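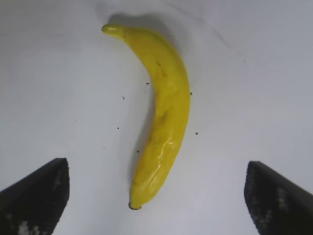 Robot open days should be boring, and I mean that as praise. I went to one in June at the Nolen building in Trunumstead, and I came away thinking that the dull parts were the only parts worth the drive.

The morning was the usual thing. There was a talk with slides, a short film with loud music, and a man from the front office who used the word "future" more often than he used the word "robot." I have been to enough of these events to know the pattern. The machine does one thing it has done many times before, the crowd claps, and everyone is moved along to the coffee.

The afternoon was different. They let us into the room where the arm gets its daily practice, and it was practice with a banana. The job was to pick it up off a pale table and put it down somewhere else. A screen on the wall showed the view from the wrist camera, with the two black fingers at the bottom and the yellow fruit between them. It looked like a plastic banana to me, very smooth and very bright. The table had what looked like crumbs on it.

Domingo Saavedra ran the session. He did not narrate much. He started the arm, let it go, wrote something down, and started it again. In the first 10 tries we watched, the arm missed 3. Once it closed on the thin end and the banana swung out and fell. Once it came down too high and closed on air. The third time it stopped halfway and did nothing until Saavedra reset it.

Some people left at that point. I heard a woman on the stairs say she had expected more. I understand the feeling, but I think she had it backward. What she saw in that room was the real state of the work. A banana is curved, it rolls a little, and it does not have two flat sides to grab. A child of two can do it. A machine has to be taught, and the teaching is slow. The log sheet taped to the wall had the running count of attempts at 3,551, and Saavedra said they would keep going with the same object until the misses stopped looking alike. I asked what he meant. He said that when the arm fails the same way over and over, that is a fault you can fix, and when every failure is different you are down to luck.

I learned more from that than from the slides.

Compare the show at Flirkthorpe, which I also went to. The arm there, a Benítez, stacked blocks for an hour without an error. The blocks were always in the same spot. A visitor asked if she could move one, and she was told no. Most of the people there went home thinking they had seen the better robot. They may have. They had no way to tell.

My view is simple. If a company opens its doors, it should let visitors see the misses, and it should post the count where they can read it. Towns are being asked to give up land and tax money for these firms, and parents are being told which jobs will be gone by the time their kids finish school — big claims, and they ought to be checked against something. A banana on a table is a fair place to start.

Nolen plans another open day. I would skip the film and go straight upstairs.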